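Tuesday, October — soft grasp bench, Trnka arm

Third stall of the afternoon, and I'm writing it up while I still remember the order of things.

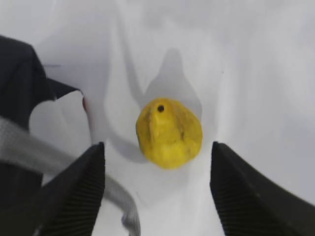 The wrist stopped dead on approach at 80% speed, no fault code, fingers still open — and then, 12 seconds later, it woke up and closed without anyone asking it to! Kimie hit the stop. Dropped to 8% and it behaved, bless it. I suspect the queue isn't cleared after a stall. Hands out until we know.

Comments

Ľubomír Polák: Same on the Uden arm. Flush before re-enabling.

Kimie Wada: Stop button tested, fine.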